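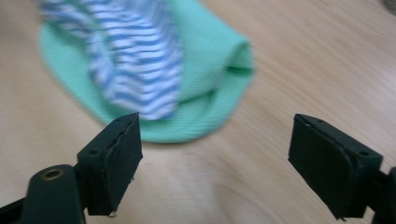
Pascual Garrido reckons I'm mad to spend good money on a tandem-axle trailer when a single would carry my little tractor to Villalba and back, and he's told me so most Mondays since winter. He may well be right about the price (2 extra tyres, 2 extra bearings to grease, and so on it goes!), but I've towed both, and I'd still put my dollars into the second axle every time.

My old single did 1047 kilometres one June with a load of fence posts, and every gust on the Skestonard road had me gripping the wheel like a learner. The tandem just sits there behind you – no swaying, no fuss – and if a tyre lets go you've a fair chance of getting onto the shoulder in one piece. Yes, it's a pig to push around the shed by hand, and it took up to 4 goes to back it past the water tank. I'll wear that, and Pascual can keep his single.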